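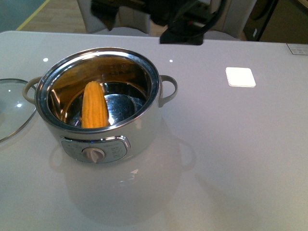
April

By Florante Macapagal

Maricel Tolentino had cooked lunch at Pratel for 11 years before Skuvance brought in the arm. The man who installed it was named Marquez. He bolted it up over the white table in the back kitchen, ran the cables, and told everyone the system was called Eda.

"You call it by name?" Maricel asked.

"Only if you want to," Marquez said.

Eda started with corn. One ear, one pot, lid on, lid off. Maricel was moved from the stove to a stool beside a screen, and her job was to press green if the arm did it right and red if it did not. On the first day she pressed red so many times that her thumb got sore. The arm dropped the corn on the table. It dropped the corn on the floor. Once it put the lid in the pot and held the corn over it, waiting.

"What does it want?" said Dev from the dish room.

"It thinks it's finished," she said, and pressed red.

At home she told her sister that she was paid the same and her feet had stopped hurting. Her sister said that sounded good. Maricel said it was good. Then she cooked rice and fish for 6 people and felt better than she had all day.

By the third week she was pressing green more often than red. She had also started writing things down. The screen had no place for it, so she used the backs of old order slips. Turns the knob too early. Doesn't look at the water. Corn from the Friday truck is thicker, grips it badly. When Marquez came back she gave him the stack.

He read them standing up. It took him a while.

"This one about the truck," he said. "How did you know that?"

"I've been peeling that corn since before you had this job."

He asked if he could keep the slips. She said she wanted copies. He went to the office and made them himself, and after that he came to her first when he visited, before he went to the manager.

The counter on the screen said 762 when they took two of the cooks off the schedule. They were told it was temporary. One of them, Luz, came by to get her knives and stood for a minute watching the arm lower an ear into the pot.

"It's slow," Luz said.

"It's getting faster," said Maricel.

Luz wrapped the knives in a towel. She didn't seem angry. She asked whether they still put out the good butter, and Maricel went and got her some, a whole block — more than she should have.

The counter reached 1000 on a quiet afternoon. The screen showed a small message and then went on to the next ear. Maricel pressed green. She wrote on a slip that the lid was being set down too close to the edge of the table, put the date on it, and reached over to move the lid in.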